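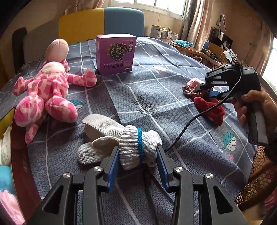 Most of the returns that reach Ouali are soft. Socks, gloves, hair ties, towels and plush toys come back in bags of mixed stock, and until last year every bag was emptied on to a bench and sorted by hand. A sorter picked up each piece, turned it over, checked for marks or pulled threads, and placed it in one of 5 trays.

The firm's plan, under the project name Kellel, is to pass the first part of that job to a pair of fixed arms. The arms will lift single items out of a heap and lay them flat. Inspection stays with people. The division was set by the error rate on knitted goods: a machine can separate a glove from a pile well before it can judge whether the cuff has been stretched.

Training data for the arms comes from the sorters themselves. They work at a cloth-covered table with hand-held grippers whose jaws close in the same way as those planned for the arms. A session lasts 50 minutes. By the end of August the log held 1185 completed picks, of which 698 were accepted for training. The rest were rejected at review, mostly for double grasps or for items dragged across the cloth before being lifted.

Knitwear is the slowest class. A glove held by its cuff folds under its own weight, and the shape it takes differs from one pick to the next. Rolled goods are easier to hold but harder to approach. A towel in a paper band has one firm section, in the middle, and the loose layers on either side give way when a finger pad presses on them.

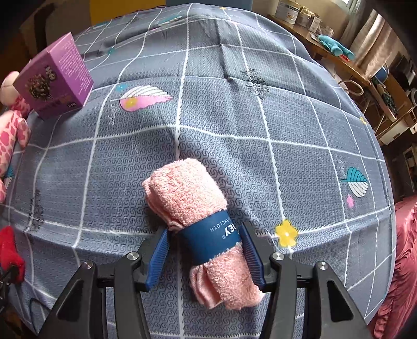

The sorters learned this faster than the engineers did. Early instructions told them to approach every item from directly above. Within a week they were coming in at a slant on anything rolled, and the written method was changed to match. Ania, the contractor that supplies the control software, now asks for a short note from the sorter with each rejected pick.

The effect on the working day is mixed. Sorters on the table are paid at the inspection grade, one step above bench work, and the rate continues after the arms are installed. Against that, the grippers are heavier than a bare hand and the movement comes from the wrist and forearm. Two operators asked for shorter sessions in the first month. The firm added a rest break between sessions and moved the table to a height that can be adjusted.

Staffing is the open question. Ouali has said there will be no redundancies at the Pokik site while the arms are on trial -- it has made no commitment beyond that. Bench posts that fall vacant are being left unfilled, and the sorters have asked for the number to be published each quarter. A reply is due before the first arm is bolted down.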